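Notes on the grey bin, part two

Demetrio Paredes asked for the dimensions after my last post, so I measured again on Wednesday.

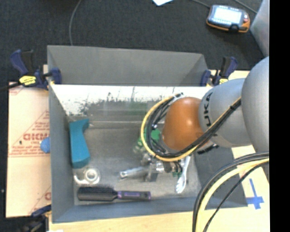
The base is 300 mm shorter than the rim because the walls flare. Any volume worked out from the rim will therefore be too high. I now fill to a line 90 mm below the top and treat the rest as clearance.

The floor has lost its matt finish. Wear of this kind doesn't affect strength, but small flat items slide more easily on it and end up against the walls, where they are awkward to pick out. A ribbed Conalon mat cured the sliding and collected grit underneath, so it came out after 2 weeks.

Mixed contents are the other difficulty. Heavy items go in first, soft ones last, and anything under 15 mm thick gets its own tray — otherwise it works its way to the bottom. I tried the Berko tray and the Rinaldi. The Berko is stiffer, the Rinaldi has a better lip. I kept the Rinaldi.

Scratches I leave alone. Filler lifts within a month.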